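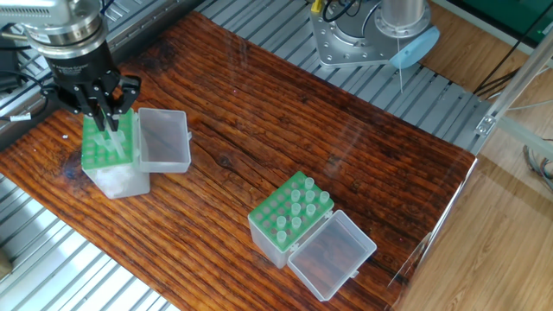
1/ Varnish on open-grained wood: notes from refinishing a tabletop

Sirnadis shop account. Thread on film thickness, sanding between coats and why a gloss finish looks wrong under a window.

2/ Gloss hides nothing. A low light source at one end of a board turns into a hard glare patch, and every dust nib inside that patch shows. Check your work from the glare side, at a shallow angle, before you decide a coat is finished.

3/ Deep grain lines are a filling problem first. Varnish shrinks as it cures, so a pore that looks level on day one will sink by the end of the week. You can fill with paste or with extra coats. Paste is faster. Extra coats are clearer.

4/ Schedule I used on the Losau table, oil-based varnish, brushed:
Coat one thinned.
Coats two to five full strength.
Coat six thinned slightly and left alone.
Overnight between coats, longer if the shop is humid.

5/ Sand between coats with 300 grit on a flat block, with the grain. The surface should go evenly dull. Shiny spots are low spots — leave them for the next coat and don't chase them with your fingertip. Vacuum, then wipe with a cloth barely damp with mineral spirits.

6/ Edges. Varnish pulls away from a sharp corner and leaves a thin line that wears through first. Break the corner with three light strokes of the block before coat one. Brush from the middle of the board out past the end, never from the end inward.

7/ Color. Clear oil varnish adds amber. On a reddish wood you may not notice. On maple you will. Test on an offcut from the same board, with the full number of coats, and look at it in daylight.

8/ Someone asked about the Hijazi brush vs. the Wono foam pads. I have used both. The brush lays down more per pass and holds a wet edge longer. The pads are fine for the thinned coats and leave fewer bubbles. Neither one fixes varnish that was shaken instead of stirred.

9/ Cure time is not dry time. Dry to the touch is a day. I keep anything heavy or rubber-footed off a new top for a few weeks. Rubber feet can soften a young film and leave rings that have to be sanded out.

10/ If the gloss is too much, let the last coat harden fully, then rub it down with fine steel wool and wax. You get a satin surface over a clear film. Satin varnish in every coat will cloud the grain, so keep the flattening agent for the top layer only.

11/ Next thread is on shellac as a sealer under varnish. Use the dewaxed kind. The ordinary stuff can cause adhesion trouble, and I have a test panel curing now.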